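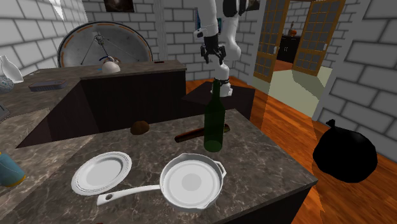
What We Learned Selling a Small Motel

2025-06-16

Several of you have written to ask whether we really went through with it, and yes, we did. The Trondidex Motor Lodge has new owners, the keys have been handed over, and I am writing this from my sister's spare bedroom with a cat asleep on my feet and no front desk bell within hearing. I still wake up at ten to six. I expect that will wear off.

I promised I would write down how the sale went, partly for the handful of readers who run small places of their own and partly for me, so I remember it the way it was before I start telling it better than it happened. It's going to be long. Get a coffee.

For those who are new, my husband Kjell Wallin and I ran a motel on the edge of Namthorpe for most of our married life. Twenty units, a breakfast room, a laundry that flooded every other spring, and the manager's apartment upstairs where we raised two kids and one very bad-tempered dog. We owned the business and we had a long lease on the building, and that is the first thing I wish I had understood better, because selling a business on a lease is a very different animal from selling a house.

When we first talked about selling, I assumed we would call somebody, they would put up a sign, and people would come and look. What happened was that the broker, Danica Delić, sat at our kitchen table for an entire afternoon and hardly looked at the building. She wanted the books. She wanted to know how many of our bookings came straight to us and how many came through the travel sites that take their cut. She wanted to know who washed the sheets, and what we would have to pay a stranger to do it. I said I washed the sheets. She wrote that down and underlined it, and I had a feeling I wasn't going to like where it went.

Where it went was this. All those years we had never paid ourselves properly. We took what was left over, and in good years that was plenty and in bad years we ate a lot of soup. On paper the motel looked wonderfully profitable, and a buyer's accountant can see through that in the time it takes to sharpen a pencil. Once you put in a wage for Kjell and a wage for me, the profit shrank like a wool sweater. I cried a bit in the linen closet, to tell you the truth, and then I came out and we talked about a price that made sense.

So if you own a little place and think you might sell in the next few years, please start paying yourselves now, on paper, every month. Write down your hours too. I know you're tired. Do it anyway.

The second thing was the lease. Ours had 5 years left to run with an option after that, and I thought that sounded like a nice long time. The bank did not think so at all. Our first serious buyers, a sweet couple with a baby, had their loan turned down over it, and we lost the whole winter to that. Danica had told us to go to the landlord for an extension before we listed. Kjell didn't want to "wake him up," as he put it, in case the rent went up. Well, we had to wake him up in the end, and the rent did go up, and we'd have been through it months sooner if we had listened. Kjell has read this paragraph and says it's fair.

Our landlord's side was handled by a man named Stellan Ekström, who I was prepared to dislike and couldn't. He answered every letter. He also found a clause about who pays for the roof that neither of us had read since the day we signed it, and I won't go into the roof, except to say that we now know who pays for it.

Then there was the matter of what comes with the sale and what doesn't. You would not believe the list. Every bed, every lamp, the ice machine, the mower, the floor polisher, the good pans and the bad pans. I spent two weeks going from room to room with a clipboard, and I was supposed to put a fair value on each thing. What is the fair value of a waffle iron that has made waffles for every softball team in three counties? I put down ten dollars and felt like a traitor.

Some things I simply took off the list before anybody could fall in love with them. My grandmother's wall clock from the breakfast room came with me. So did the guest books, all of them. A buyer once asked about those and I said no so quickly that Kjell laughed out loud.

I should say something about showing the place, because that was the part I dreaded and it turned out to be the part I got good at. You can't close a motel for viewings. You have guests in it. People would come dressed as if for church and I would walk them past a family in swimsuits dripping all over the carpet, and for the first few I apologized the whole way. After a while I stopped. Wet children in a hallway mean the rooms are full, and anybody who minded that was never going to last a summer in this line of work. We had 73 percent occupancy over the year, and that means a lot of wet children.

We also learned to show the apartment last. Early on we began with it, since it was the tidiest, and buyers would spend the rest of the tour fretting about where the sofa would go. When we finished up there instead, everyone sat down, someone asked for a glass of water, and that's when the real questions came out. How often does the night bell ring? Can you ever get away? Do you still like each other? (Not often, hardly, and yes.)

The people who bought it are Elsa Söderlund and her brother-in-law Joar Lunde. They had managed a lakeside place called Sæther for somebody else and wanted one of their own. They stayed with us for two nights as ordinary guests before they ever made an appointment, under Joar's name, and I checked them in myself without the least idea. Elsa told me later that she'd made up her mind at breakfast, when a regular got up and refilled the coffee pot himself. I was so pleased about that. Our regulars are the thing I was proudest of, and there's no line for them on the form. The accountants call it goodwill, and it's a better word than they know.

The offer came in a little under what we'd asked. We went back and forth twice, and then settled on the condition that we stay on for a handover. They paid a deposit, the lawyers did their slow dance, and there was one horrible week when the booking software, Zenis, wouldn't let us move the account to a new owner, and every July reservation seemed to be hanging by a thread. I was on the phone so long that I learned the hold music. I can hum it for you if you like. In the end we printed every single booking on paper, 80 sheets in all, and Elsa carried them around in a folder like a newborn until the thing was sorted.

The handover itself was harder than I'd expected. You stand behind your own desk and watch somebody else do it a bit differently. They fold the towels in thirds. I have folded towels in half my whole life and I had to go and stand in the parking lot. But they're kind and they're quick, and they kept Bev on in housekeeping at a better wage than we ever managed, and she deserves every cent of it.

On the last morning Kjell went around and checked all the outside lights, the way he always has, and then he gave Joar the flashlight. I don't think either of them said anything.

A few of you asked about broker's fees and tax. I'm going to leave the tax to somebody who understands it, but I'll do a separate post on the fees, and on what I'd ask a broker before signing, as I made a whole page of notes on that. If you've sold a place yourself, or you're thinking about it, leave me a comment. I have time to answer them now, which is still a very odd sentence to type.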